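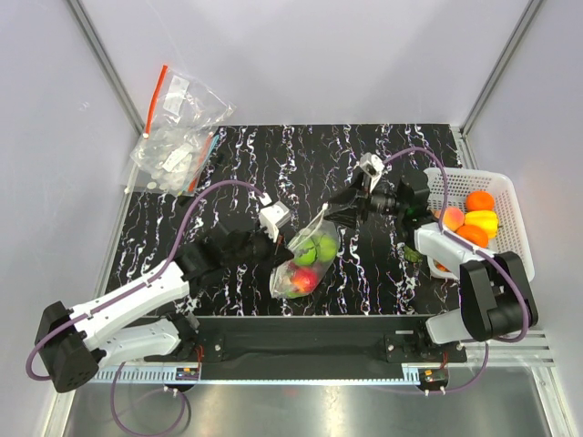 Apples in a clear bag, between a pair of robot arms.

Print this story | E-mail to a friend | 14 comments

Grandfather's treehouse gets its own front door, and a waiting list

A Midville man who set out to build a small platform in a sycamore for his granddaughter has finished, 4 summers later, with something that has a porch, a letterbox and a firmer roof than his own.

Jaxon Petrenko began with a kit from Hoekstra, the garden playhouse maker, and a plan to be done by teatime. The kit was meant to stand on a lawn. He decided it would look better in the air, and there his troubles began.

"The instructions said two adults and an afternoon," he said. "They didn't mention which afternoon."

The finished house sits just above head height on a timber frame beside the trunk, and is reached by a ladder on one side and a ramp on the other. The ramp was added at the request of the family's spaniel, or so Mr Petrenko tells it. There is a bench, a shelf for comics and a window facing the kitchen, so that snack orders can be shouted without anyone having to climb down.

He kept a tally of screws until he reached 562 and then lost the notebook, which he believes is under the floor.

His neighbour Mirjana Ristić, who teaches at Clanalside primary, can see the roof from her landing. She was doubtful at first, mostly about the hammering, and is now one of its keener supporters. Her pupils have been asking when they can visit.

"I told them it belongs to a six-year-old and they'd have to apply to her," she said. "She's turned down three of them already. One for his shoes."

Entry is by password, changed most mornings and seldom passed on to adults. Mr Petrenko was kept on the ladder for several minutes in July while he tried to guess it. He had brought biscuits and was eventually let in on those grounds.

The cost is a matter of some delicacy at home. Mr Petrenko puts it at up to £700, including paint but leaving out a drill he says he would have bought anyway. His wife has asked to see the receipts.

Word has since reached his daughter's side of the family in Risness, where there are twin boys and a large beech. Mr Petrenko has been over to look at it. He has described the tree as unsuitable, then as possible with a bit of bracing, and was last heard asking whether anyone there owned a long spirit level.

Share this: 38 shares
14 comments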